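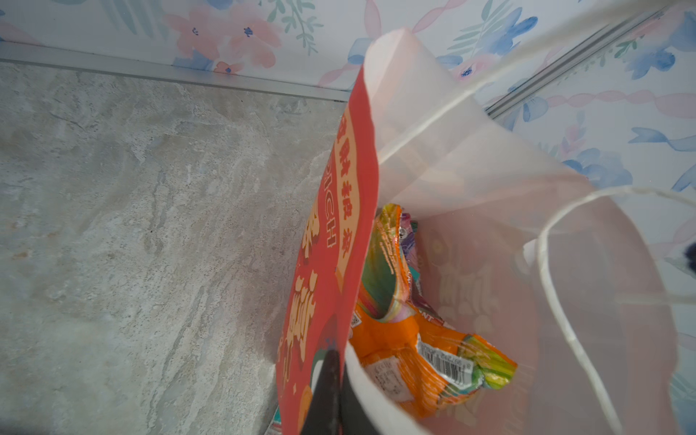
완다흐 간식 나눔, 설 앞두고 봉투 포장 시작

완다흐(Wandach) 주민 나눔모임이 설맞이 간식 봉투 포장에 들어갔다. 2026년 1월 18일 일요일 오전부터 작업 시작. 올해 목표는 155개, 지난해 9월 행사 때보다 30개 늘었다.

봉투는 끈 손잡이가 달린 흰색 종이 쇼핑백. 안에는 낱개 포장된 과자와 사탕이 들어가고, 한자가 적힌 빨간색 인쇄물도 보인다. 봉투 하나에 간식은 최대 5봉지까지. 무게 제한은 따로 없지만 손잡이가 끊어질 수 있어 너무 꽉 채우지는 않는다고 모임측은 설명했다.
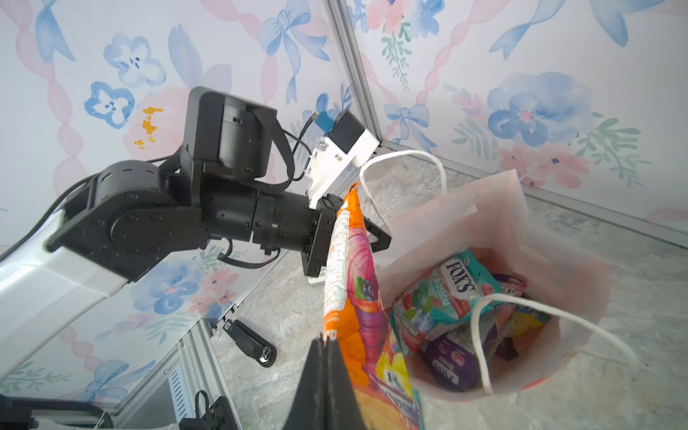
주황색 과자 봉지와 흰 종이 쇼핑백. 쇼핑백 안에 'FOX'S' 사탕 봉지가 보인다.

완성된 봉투 중 66개는 바스트사이드(Bastside) 경로당으로, 나머지는 풀햄(Pullham) 쪽 가정에 전달된다. 배달은 동네 운송업체 아이그너(Aigner)가 맡기로 했다. 배달비는 무료. 받는 집은 미리 신청한 곳에 한하며 추가 신청은 안받는다.

간식 기부는 아직 가능. 유통기한이 넉넉히 남은 미개봉 제품만 받고, 초콜릿처럼 녹기 쉬운 것은 따로 표시해 달라고 한다. 큰 묶음 포장은 뜯지말고 그대로 가져오면 된다. 종이 쇼핑백은 수량이 다 찼다.

접수는 완다흐 마을회관 1층, 평일 오후. 견과류가 든 제품은 알레르기 문제로 별도 상자에 담는다. 전달 날짜는 확정되는데로 회관 게시판에 공지할 예정이다.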